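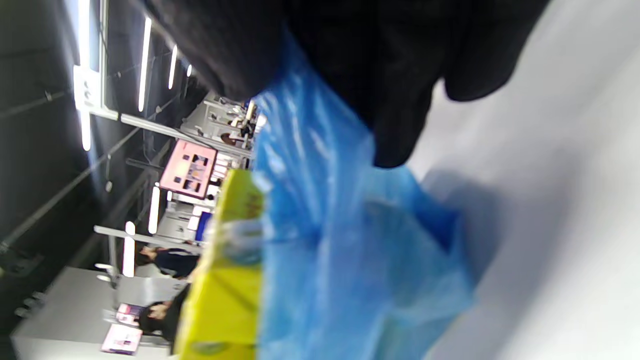

Session 4: Collecting demonstrations with a hand-held gripper
Course notes, Zuzana Kováčik

The Celau exercise asks each pair for 200 demonstrations of one handling task. A demonstration starts when the gripper leaves its rest position and ends when the fingers open for the last time. Walking between stations, chatting and resetting the items are not demonstrations. Trim them before you upload, or the learner will treat them as part of the task.

Bags and film are harder than boxes. A box keeps its shape from one try to the next, while a thin plastic bag never lies the same way twice, and shiny creases change with every small turn of the wrist. Plan on more examples for soft items than for rigid ones.

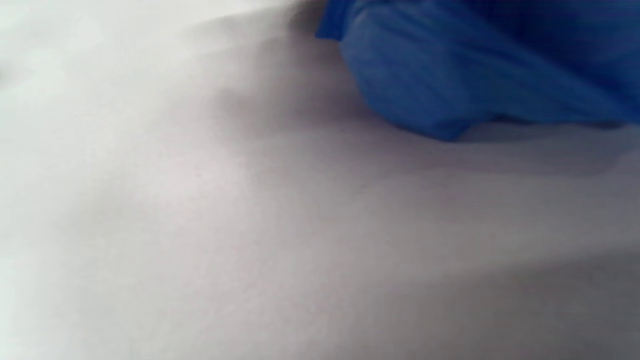 Close to the work surface the wrist camera loses most of its landmarks. Pale, plain backgrounds give the tracker very little to hold on to, so keep the last part of the approach slow - 10 seconds for the whole reach is fine. If tracking drops out, mark the take as bad and go on to the next one.

Last year's set, Rautiainen, had 1000 takes, of which 435 were thrown away. Most of the losses were late starts and missing labels.

Labels to fill in for every take:
Item (soft or rigid)
Operator initials
Outcome (done, dropped, abandoned)
Tracking (good or bad)

Keep dropped takes in the folder. We will use them in Session 6. Uploads close on Sunday.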